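The left arm let go again

Sep 4, 2026

I said I would write up the dropped arm once we knew what had caused it. We now know most of it, so this is that post. It's long, and most of it concerns a connector.

For anyone who hasn't read the older entries: I work on a two-arm cell in the back unit at Cletgate. The arms sit side by side on one rail and they sort small hardware into a compartment case. Standoffs, nuts, spacers, that kind of thing. The parts get tipped out on the floor of the cell and the arms pick them up and put them away. Ngozi Tamuno wrote most of the motion code and I look after the mechanical side and the wiring, so what follows is mainly my fault.

What happened

On the Tuesday before last we were partway through a long run. The left arm was over the case, lined up for a drop into one of the front compartments, and it lost power to everything past the elbow. The shoulder held. The wrist and gripper sagged and came down on the edge of the case, which slid back and hit the wall. Parts went everywhere, including under the rail.

That was annoying but it wasn't the serious part. The serious part was that the right arm kept going. It had a pick queued, it finished the pick, and it swung in toward the case as if the left arm had cleared out. The left gripper was lying right in the path. They hit at low speed. One of the right-hand fingers cracked near the root and the left wrist took a scrape down its housing.

Ese Okeke was standing at the open side with her hand on the rail. She had been about to reach in and pull the case forward, having seen the left arm go down and assumed, as I would have, that everything had stopped. She heard the right arm still moving and stepped back. She wasn't touched. She hit the stop button and that did work, on both sides.

I've thought about that more than about the broken finger. When one arm goes dead in front of you it looks like the whole machine has stopped. It hadn't, and there was nothing on the cell to tell her so.

What the log said

The controller for the left arm had written fault 3411 and then nothing else. In our numbering that is a lost reply from a downstream joint. It doesn't say which joint. Ngozi went back through the saved logs and found the same fault 23 times in August, nearly all of them clearing by themselves on the next message. We had a retry in there which I had asked for last winter, when we were getting noise on the bus from a cheap power supply. The power supply was replaced and the retry stayed. So for a month the arm had been reporting that a connection was failing, and the software had been politely asking again and carrying on.

I'd like to say somebody should have been reading the logs. That somebody was me.

Finding it

We bolted the left arm up in a safe pose and I worked along the cable by hand with the bus live and motors disabled, wiggling each section while Lawal Danladi watched the fault count on the laptop. Nothing at the base. Nothing at the shoulder. Nothing at the elbow either, which surprised me, as that's where I would have put money. The count started climbing when I pushed the conduit down toward the wrist.

The conduit on that arm follows the top of the upper arm and then arcs up over the gripper and comes down into the wrist. I left the arc generous when I built it so the wrist could roll both ways without pulling. What I hadn't allowed for is that the arc is springy. Corrugated conduit wants to go back to the shape it had before, and every time the wrist pitches down to reach into the case, the arc pushes on the last bit of cable where it enters the connector. The connector has a small latch. The latch had worn on one side so the plug could rock, and two of the crimps at the back of it had fatigued. One was holding by a few strands when I got the shell off.

On the right arm the cable is thinner and runs without conduit. It had none of this. Lawal asked why I'd put conduit on only one of them. The answer is that I had a length of it left over, enough for one arm, and meant to order more.

To be sure, we made the fault happen on purpose. Case taken out, right arm powered off and strapped, left arm doing its normal dip to the front compartments over and over with the old connector back in. Out of 100 dips it faulted eight times, every one at the bottom of the reach. With a new connector and the cable clamped to the wrist housing, we ran the same 100 and got none. I don't consider that proof, but I'm satisfied that we have the right end of the cable.

Why the other arm didn't stop

This took longer to sort out than the wiring. Each arm has its own controller, and each controller tells the planner when it has faulted. The planner is meant to halt both. But a lost reply counted as a "retrying" state and not a fault until the retries ran out, and the retries took long enough for the right arm to finish its pick and start its swing. During that time the planner was using the last known position of the left wrist, which was up in the air and well out of the way.

So the collision check passed. It compared the right arm against where the left arm had been.

Ngozi has changed three things:

Any lost reply from any joint now pauses both arms at once. The retry still happens, but with everything standing still.

A joint position older than a set age counts as unknown, and the planner won't plan past an unknown arm.

The pause can only be cleared by pressing a button at the cell. Before this you could clear it from the laptop, with your back to the arms.

The first of these has made the cell slower. It pauses more than I would like, including once on Wednesday for a reason we haven't found. Omolara Fashola, who has to show it to the Plotwood people in October, asked whether the pause could be made shorter. I said no for now. She wasn't thrilled and I understand why, but I'd sooner explain a pause than a hand injury.

Repairs and changes on my side

The cracked finger has been replaced from spares. The scraped wrist housing I've left alone, as it's only cosmetic. I fitted a new connector with a metal latch and a proper strain relief, and shortened the arc of conduit so there's less of it to push back. It's still higher over the gripper than I'd like. The next step is a swivel clip at the wrist so the conduit can turn with the joint. I've drawn one and the first print split along the layers, so that's waiting on a second try in a different material.

I also had a good look at the stop button. It sits at one end of the rail, which is fine if you're standing at that end. Ese had to take two steps to reach it. There will be a second one at the other end, and a stack light above the back wall that shows amber whenever either arm has motor power, moving or not. Akosua Arthur is doing the wiring for the light as I've lost my right to be trusted with connectors this month (her words).

Back to running

We put the cell back on its normal job on Thursday morning, at reduced speed. Case at the back with the lid up, parts tipped out in front of it, both arms working the front of the case at the same time. I picked that job on purpose. The two grippers meeting over the front compartments is the situation that went wrong, and I'd like to see it go right a lot of times with someone watching before I believe in it.

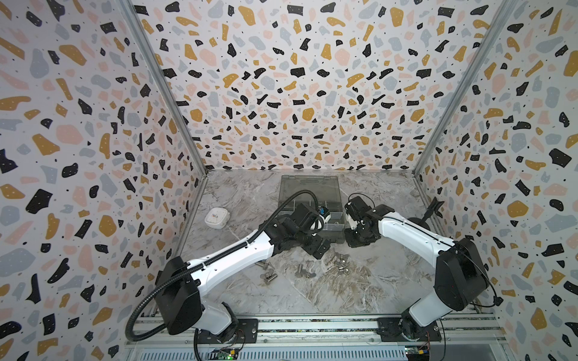
We kept a rule for the day that no one reaches past the rail unless both controllers are off at the switch, and I think that rule will stay. It costs a minute or so each time something rolls where the arms can't get it. Ese has taped a card with the rule on it to the bench, in large letters, and has already caught me once.

The slower speed has shown up a separate problem, a minor one. When both arms want the same end of the case, one has to wait, and the waiting arm currently waits very close by. There's no contact and the planner is happy with the gap, but I'm not. I've asked for the waiting position to be moved back and up. Ngozi says it's a short change and will be in next week, along with a proper message for fault 3411 that names the joint.

I've started a paper sheet as well. Date, arm, fault number, what was moving. It hangs beside the door and whoever is running the cell fills it in by hand. It's clumsy, but I walk past it every morning and I wasn't opening the log files.

Still open: the unexplained pause on Wednesday, the swivel clip, the second stop button (ordered), and whether the right arm needs a clamp at the wrist too. I took its connector apart yesterday afternoon and the crimps looked fine under the magnifier. I'm going to clamp it anyway.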